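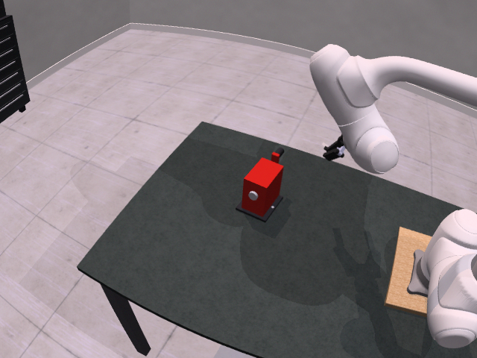 Week 4 - setting up the cell before you touch the real one

Right, so this week we start in the simulator. I like to do the boring bit first: park the arm with the gripper open to nothing, well clear of the red box, and check where everything sits. Measure from the black base plate, please, and leave the lever out of it! Last March half the group zeroed off the lever and were out by 38 mm all afternoon.

Next, the robot's own base. It's on a wood-grained board on the table, so the board's thickness goes into your Z offset (Keith has the drawing).

Save your home pose as 200, your approach as 337, then run at low speed - Abena will check both before you go near the lab.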